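Todar College of Hospitality
Course: Materials in the Kitchen and Dining Room
Handout 4: Metal spoons and other tableware

In the previous handout we spoke about glass and ceramics. Now we come to metal. Students usually think that metal is the easy part, and they prepare for it less than they should. Please read these notes before the practical class and bring one spoon from your home, it does not matter which one.

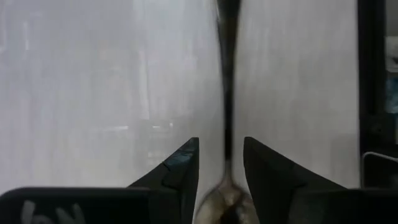
Metal spoon. The handle becomes narrower as it goes down to the bowl.
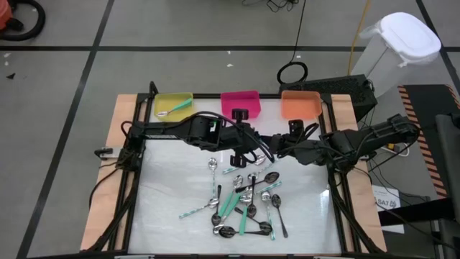
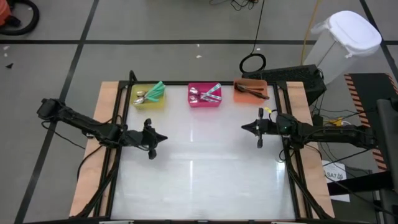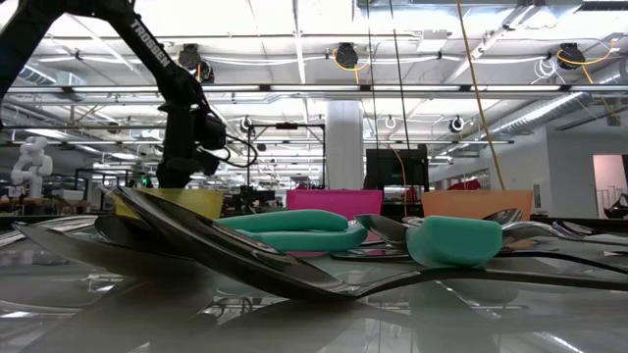 Large spoon of dark, polished metal, with other metal utensils.

1. The parts of a spoon

We use the following words in this course. The bowl is the part which holds the food. The handle is the part you hold. Between them is the neck, and this is the place where a spoon bends if it is going to bend. The tip of the bowl is the end which goes first into the soup.

A neck that is thin looks elegant, but it must carry all the force when a guest pushes into hard ice cream. A good maker leaves more metal at this place. In a cheap spoon, which is stamped from a sheet of the same thickness everywhere, the neck is often weak. You can test this with your fingers, but please do not test it with the spoons of the college.

2. What "stainless" means

Stainless steel is iron with chromium and a little carbon, and in many cases also nickel. The chromium makes a very thin layer of oxide on the surface. This layer protects the metal. When it is scratched, it forms again by itself if there is oxygen in the air or in the water.

On the back of a spoon you may find the numbers 18/10, 18/8 or 18/0. The first number is the percent of chromium and the second is the percent of nickel. Steel with nickel has a warmer shine and resists stains better. Steel 18/0 costs less and is magnetic, so it can be picked up with a magnet from the waste bin. Many large kitchens buy it for this reason.

Table knives are a different case. The blade must be hard enough to keep an edge, so it has more carbon and less protection. That is why the knives get small brown points in the dishwasher when the spoons from the same basket are clean.

3. Silver plate

In plated ware there is a base metal, often an alloy of copper, nickel and zinc, with a layer of silver on top. The silver becomes dark from sulfur in the air and in some foods. Eggs are the best known. Never put plated pieces together with stainless pieces in the same wash, the two metals can react in the hot water and leave marks.

4. Salt, time and water

Most of the damage that we see in restaurants comes from waiting. A spoon with salty sauce lies in the tray until the end of the shift, and the salt makes small holes in the surface. We call this pitting, and it cannot be polished away without removing metal. Rinse soon, wash hot, take the pieces out and dry them with a cloth. If they dry alone, hard water leaves white spots. These are minerals and they go away with a little vinegar.

Do not use steel wool. It leaves small pieces of iron which rust later, and then the guest believes that the spoon itself is rusting.

5. Case for discussion: the inventory at Mediscombe

The dining room at Mediscombe opened with 243 dessert spoons, all 18/10, pattern Gelten. After 11 months the manager made a count and found that many were missing. The replacements were ordered from Probert in a similar pattern, but in 18/0. On the table the difference in color was visible, and two regular guests mentioned it.

Think about these points for the class:
- Where do small pieces of tableware usually get lost in a working kitchen?
- Was it right to choose a cheaper steel for the replacements?
- How often would you make a count, and at which time of the day?

Write four or five sentences for each point. Full calculations are not needed, we will do them together in the class when everybody has the price list.

For the practical part, an apron is required, and long hair must be tied. The polishing cloths are in the second drawer under the sink.

Todar College of Hospitality | Copyright, all rights reserved | Contact the course office | Back to top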